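Cleaning old seals and signet stones is mostly a matter of doing less than you want to. I use a soft brush, a drop of plain water and a lot of patience – no vinegar, no toothpaste, no ultrasonic bath. I once left a carnelian soaking overnight and the old glue in its setting went to mush!

For impressions I knead a bit of polymer clay until it's warm, dust the seal with talc, and press straight down. With cylinders, roll slowly and don't stop halfway. 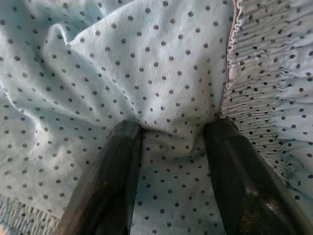 Märta Lindholm wrote in to say she skips the talc on anything with fine cracks, as it gets in and stays in, and I've since come round to that.

Keep your test strips, by the way. Mine live in a biscuit tin, numbered up to 102.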